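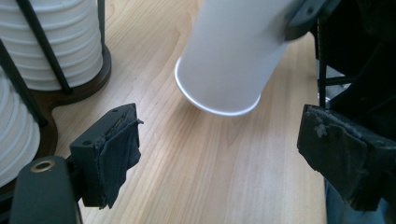 Posted by Kaiwen Guo, 17 March 2025

Okay, opening a ticket on the cup holder in the Cadthorpe break room, because I've now been asked about it four times and I'd like it all in one spot. It's the one with the brown wooden base and the thin black rods, two stacks of white paper cups side by side. The complaint is always the same: you reach for one cup and you get two. Or you get one and it has a crease in the rim and dribbles coffee down your wrist (mine, Darkville meeting, new shirt).

First thing I tried was the lazy fix, which was to blame the cups. We switched to the Gilchrist ones when the old supplier stopped delivering, and they come in a sleeve of 80. I'd been dropping the whole sleeve into one side and leaning on it until it sat straight. Yeah, don't do that! The cups wedge into each other and then the top one won't let go of the one below it.

So I took the lot out, split the sleeve between the two sides and fanned each half a little with my thumb before it went back in. Much better already. Still got a double every so often, though, so I started looking at single cups to see if it was a bad batch.

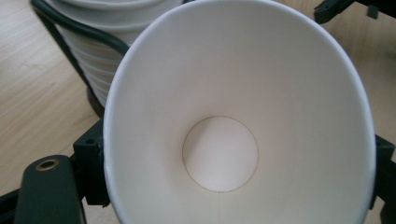
Last edited: July 2025

What you want to look at is the rim and the seam. The rim should roll over smoothly the whole way around, and the seam down the inside wall should be hard to spot. If it stands up or you can catch a fingernail on it, toss that cup, it'll snag its neighbor. I found two bad ones in the whole sleeve, both near the end that got squashed in my bag. So no, it isn't a bad batch, and I've withdrawn the grumpy email I sent to Gilchrist. Sorry, Gilchrist.

Next was how people take them. Grabbing by the rim squeezes it and drags the next cup along. Hold the one on the end near its bottom, give it a small twist and lift it straight off. I know a twist sounds fussy for a paper cup, but try it before you write back.

Somebody from Hulesville asked which way up they go. Upside down, please, bottoms to the ceiling. Keeps the dust out and you can grab the narrow end. 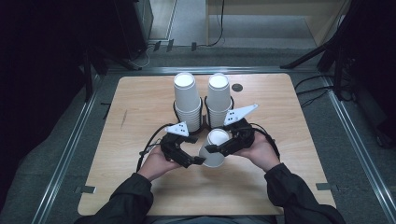

Both stacks bottoms up in the holders, with a single cup out in front.

Status: leaving this open for now. If you still get doubles after fanning them, tell me which side it was, left or right, and whether the sleeve was new. And if you're the one who finishes a stack, the spare sleeves are under the sink behind the filters.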